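Every few months a relative sends me a video of a robot folding a towel and asks when I will be out of work. I do maintenance for a block of 40 rented flats, so I think I can say something about chores. A small thread.

1/ First, my position. I am not against these machines. If one of them could empty a cupboard before I repair it, I would carry it up the stairs myself.

2/ But please look at what a "chore" is in my work. A tenant writes: the drawer is stuck. I arrive, and the drawer is full, the front is loose on one side, and there is a bicycle standing before it. The opening of the drawer is perhaps the smallest part of the job.

3/ The research people begin from the other end, and I find this correct. One block to pick up. One handle to pull. In simulation first, where a broken cabinet costs nothing.

4/ So this is the level of the work at present. A yellow cube between two fingers, and then a wooden cabinet with a metal bar handle. In both the fingers are still open.

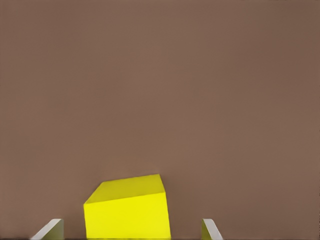
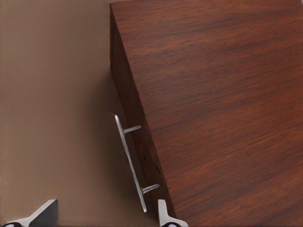
Drirkholm, 24 January 2026

5/ I looked at the cabinet for a long time, I must admit. A straight bar on two posts is the kindest handle there is. You can put a finger behind it from either side. In our building we have also small round knobs, and in the older kitchens a groove under the edge which even my own hand misses in the morning.

6/ The question I would ask is what happens when the handle gives way a little. With a loose screw you feel it at once in the wrist, and you stop. I do not know if a gripper stops. A still picture cannot tell me this, and most of the videos I get are cut before the interesting part.

7/ The cube is a different matter. It has flat sides, clean edges and nothing standing near it. I would like to see the same task with a wet sponge, or with a bag of screws that changes its shape when you squeeze. I have dropped many bags of screws.

8/ Somebody will answer that factories have used robots for decades. Yes. My cousin works at Tresell, where they pack hinges, and the arm there is faster than any person. But each hinge comes to it in the same position, on the same belt. When a hinge lies upside down, a person walks over and turns it.

9/ In a flat, everything lies upside down.

10/ Last year I wrote down all my jobs for one month, it was April, for a different reason (a dispute over hours). There were 124. Yesterday I read the list again and asked for each one: could a machine do this today, alone, from the door to the signature? I marked 2, and both were reading a meter.

11/ Then I asked a softer question: could a machine help, if I stood beside it? There I marked 7 more. Mostly holding something up while I drill. I would pay for this – my shoulder would pay for this.

12/ So my answer to the relative is: not yet, and the first thing to arrive will probably be a helper for one dull task. The dishwasher also did only one thing, and we still carry the plates to it.

13/ If anyone reading here works with drawers and cabinets in simulation, please write to me. I want to know if you also train with a drawer that sticks. I can send measurements of some very bad ones.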